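Bench rules for hand-held grippers: your questions
Last updated 5/17/25

I look after the recording benches at Pliltmont, and I get asked the same things every time new people start. So I've put my answers in one place (mostly so I can point at it and go and have my tea).

Who wrote the rules?
Me, with a lot of help from Fergal Ó Gríofa at Tallano. He'd been through all of this before us and was very generous with his notes! They're house rules, so please don't quote them at anyone as a safety standard.

What do I check before a session?
Finger pads first, then screws, then cables. Open and close both grippers fully a few times and look at the pads side by side.
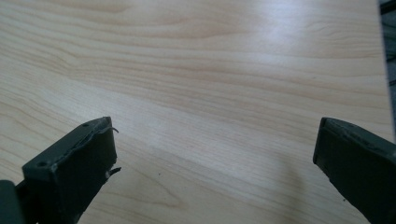 Then wipe the table with a dry cloth and write your start time in the log. If you've moved a stand, log that too, even if you've put it back where you think it was.

When do pads get changed?
Every 300 takes, or sooner if an edge starts lifting. We used to go to 1,000 and I wish we hadn't - we had to bin a whole batch for Datadska in April.

How should the table be set out for a box task?
One task, one set of things, and leave your mug in the kitchen.

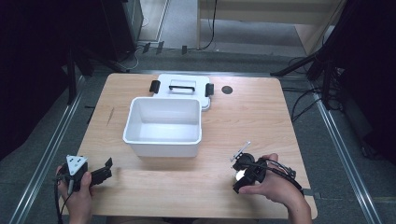

Start positions are the bit people rush, and I do understand, it's dull. Set everything down before you pick up the grippers, then check it against the task card. With a lidded box the card has to say where the lid goes as well. Lid flat behind the open box, handle facing up, is a perfectly good start, but "lid nearby" isn't an instruction anybody can repeat! Check your cables while you're at it, and keep any slack away from your feet.

Can I do a practice run first?
Please do, as many as you like. Mark them as practice in the log so they don't end up in the count. The usual order is 2,000 takes, and Atanasov (our checking software) can't tell a warm-up from the real thing.

What if I fumble a take?
Stop, mark it as a miss and reset fully. Don't carry on from halfway.

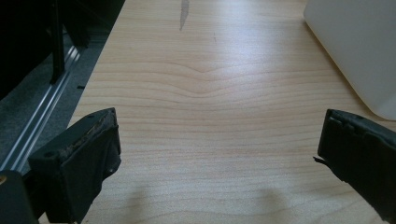

Misses are kept for 24 hours so I can look through them, then they go. You won't get told off for a high number. I'm far more bothered by a log with none in it.

Can I swap hands between takes?
No, sorry. Left stays left and right stays right until the session is closed. If your wrist hurts, close the session and have a proper break.

Something's come loose. Can I fix it myself?
Screws, yes, with the driver in the bench drawer. For anything electrical, unplug it, put a tag on it and leave it on my desk.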